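Re: [outings] lake overlook walk — who's in?

Thulani Pillay wrote:
> Are we still on for the overlook? And does anyone know
> if the lower lot is open, last February it was chained
> off and we had to hike in with all the tripods.

Yes still on, 12th March. Lower lot is open, Bergþóra checked. Meet at the Sokton trailhead, we walk up in the dark so bring a headlamp — red light if you have one.

Its 435 steps to the top platform, take it slow. Wide lens for the sunrise, something longer if you want the herons on teh far bank. Spare battery, mine died in the cold last time and I missed the best of the color.

Room for 8 in Sipho's van, 3 seats left. Reply to him not me. Gas split is whatever he says.

Afiq wants polarizers talked about on the way down, fine by me.
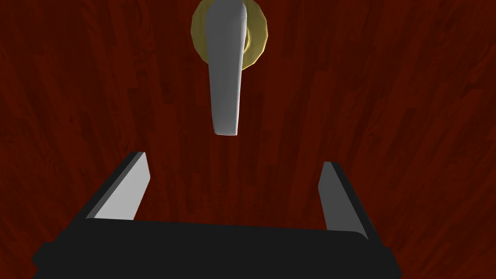
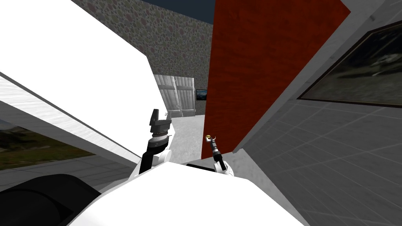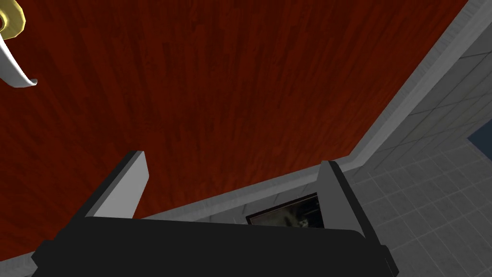
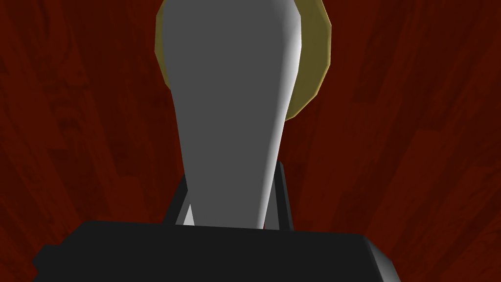
PRINT SWAP

Same deal as before, one print each, nothing bigger than will fit in a folder. Matte or glossy, dont care. Names on the back please.

Pieter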